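Vuluma on its capture kit: harness, grippers and a bathroom showroom

Vuluma sells a wearable kit for recording manual tasks: two hand-held grippers, a shoulder harness, a head camera and the software that turns a session into training data for robot arms. The product lead, who asked to be identified by job title only, spoke with us by phone on a Monday in April.

Who buys it

Customers are mostly small robotics teams that have an arm and a policy but too few demonstrations. "They can write the training code in a week," the product lead said. "Then they spend months on data." Teleoperation is the usual alternative. It ties up a robot for every hour recorded, and the robot has to be moved to each new site. The Vuluma kit goes in two cases.

The company also records on contract. Its current job, for the cleaning-equipment maker Juvow, covers wiping and brushing bathroom fixtures. The plan called for 50 task scripts. Operators submitted 1047 episodes in the first delivery and 1043 passed review. The four rejects had gaps in the gripper track.

Tracking

Each gripper carries a white cube with a printed square marker, and every marker has its own pattern, so left and right cannot be swapped in processing. Pose comes from the markers when the head camera sees them and from inertial sensors when it does not. Asked how long the sensors hold up alone, the product lead was specific: "Ten seconds is our limit in software. After that we cut the episode."

Glossy surfaces are the harder problem. Polished tile and glazed ceramic throw highlights that can wash out a marker. Vuluma changed to a matte print stock supplied by Dmytriv, and the loss rate fell enough that the older prints were withdrawn.

Handling

We asked about cloth, a weak point for parallel jaws. The finger pads meet in a V, and operators are told to take a cloth by a bunched section. "If you pinch one layer it slides out on the second wipe. Bunch it and it stays."

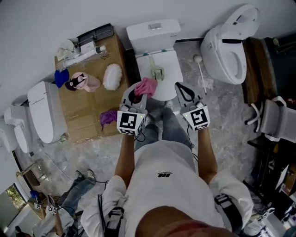 Price and support

The kit is sold outright or leased by the month, with software updates included in both cases. Replacement finger pads are a consumable and are billed separately. Export currently covers Vuluma's own format and that of Zoltura, whose arms most of its customers run. A third format is in testing, with no release month given.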